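Skollcombe's "calm rooms" get a second year. On what evidence?

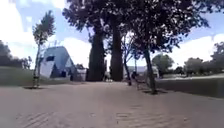 Skollcombe Regional Hospital announced on 8/21/18 that its emergency department will keep its two sensory rooms for another year, and that a third will open in October. The news release calls the pilot "a clear success." I have read the evaluation behind that phrase twice now, and I can't find the clear part.

The idea is easy to like. A person with autism, dementia or a brain injury comes into emergency in distress, and the usual department is about the worst place you could put them. Lights, alarms, strangers with needles, a six-hour wait on a plastic chair. So you take them down the hall to a quieter room with a dimmer switch and a door that closes, and staff who have had some training meet them there. Plimeck, the consulting firm that designed the program, says this leads to fewer restraints and less sedation.

Maybe it does. The evaluation covers 818 patients flagged at triage as likely to need the rooms. Of those, 200 used one. The report then compares the 200 with the 618 who didn't, finds that restraint was less common in the first group, and credits the room.

Look at who got in, though. Charge nurses decided, case by case, and the protocol told them to send only patients who could walk there safely with one staff member. Anyone already swinging at people stayed in the main department. You would expect the calmer group to be restrained less if you had walked them down to a broom closet.

I put this to Nayeli Cisneros, the program lead, who was patient about it. She agreed the groups weren't matched and said the hospital never meant the evaluation to be a trial. "We were asked whether people used it and whether they liked it," she said. Fair enough. But that isn't what the release says, and it isn't what the board was told when it voted to extend the funding.

Families who did get a room were mostly glad of it. Jacinto Jaramillo's brother, who is 46 and doesn't speak, spent four hours in one last winter with a dislocated shoulder. "He sat on the floor and hummed, and they let him," Jaramillo told me. "The time before that it was five guards." I believe him, and I'd want the same for my own brother. It is still one man on two different nights, with two different injuries.

Then there's the training. Plimeck's module runs 90 minutes online and is priced by the seat. Howard Marsden, a retired emergency nurse who sat in on the early planning meetings, thinks the module is fine and the staffing is the problem. A quiet room needs someone in it. On nights when the department was short, he says, the rooms were used to store stretchers. The evaluation doesn't report how many hours they were open. I asked for that figure and was told it isn't tracked.

Barnitz General did something less photogenic. It put a one-page form on its website that families can fill out ahead of time: what sets the person off, what settles them, how they show pain, which drugs have gone badly before. More than 3,000 are on file. Dr. Sólveig Kárason, who runs the department there, won't claim it has cut restraints, as she hasn't got the numbers to say so. I found that refreshing. She did say the line about past drug reactions is the one her doctors read first.

None of this means Skollcombe should lock the rooms up again. It should keep a log of when they're open, record who is turned away and why, and hold off on the word "success" until somebody outside Plimeck has looked at the results. Cisneros says an outside review is "under discussion." I'll ask again when the third room opens.

If you or a family member used the rooms, or asked for one and didn't get it, I'd like to hear from you. Reply to this newsletter and it comes straight to me. Names stay out unless you tell me otherwise.

Jaqueline Trujillo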